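**Grey kitchens: am I going to hate this in two years?**

**tilly_grillwood** wrote:

Hi all, long-time lurker, first real post. We're finally redoing the kitchen at our place in Grillwood (original 70s brown everything, you can imagine) and my partner has his heart set on grey. Grey cupboards, grey walls, the lot. I was thinking more of a soft green. The quote from Bondel came in at $3210 just for the benchtop, so I really don't want to get the colour wrong and be stuck staring at it!

Has anyone lived with an all-grey kitchen for a while?

---

**menzies_t** wrote:

Seven years with one. It was lovely for two. Our kitchen faces south so it gets bugger-all sun, and by August it feels like cooking inside a cloud. If yours gets good morning light you might be fine. What direction does it face?

---

**tilly_grillwood** wrote:

East, but there's a massive gum in the way. Hmm.

---

**benchtop_boyang** wrote:

Gonna disagree with Torquil, I think grey gets a bad rap. The trouble is people go grey with a flat grey bench and a grey floor and then wonder why it's gloomy. You want something with a bit of movement in it.

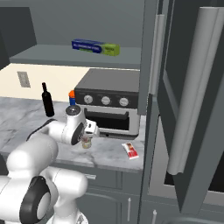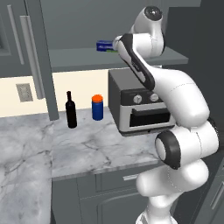
Our own place is much smaller and I can't afford to rip the cupboards out, so it's all going to come down to the bench and what goes above it. I'm pinching the white marble with the soft grey veining from the first one, because it lifts the grey without fighting it, and I want a wall shelf as well so the good bowls can come out of hiding. Real stone is out of my budget, but Shao do a laminate with a similar look and I've got a sample sitting next to the kettle.

---

**yuzhen.d** wrote:

Boyang I love you but marble-look laminate shows the join SO badly if you've got an L-shaped bench. Ask me how I know. Also open shelves = grease. I wiped ours down every weekend for a year and then gave up and put doors on.

---

**benchtop_boyang** wrote:

Straight bench, no join! And I'll take my chances with the grease, we've got a decent rangehood.

---

**menzies_t** wrote:

Famous last words, mate.

---

**regis_b** wrote:

Tilly, before you spend anything, get sample pots. The hardware place in Gruverville does them for $7 and you can paint a big bit of cardboard and move it round the room. We had our hearts set on a grey that went properly purple at night under the downlights. Dodged that one.

---

**tilly_grillwood** wrote:

Purple! OK, sample pots it is. I'll get two greys and sneak a green in there too. Will report back once he's had a look at them.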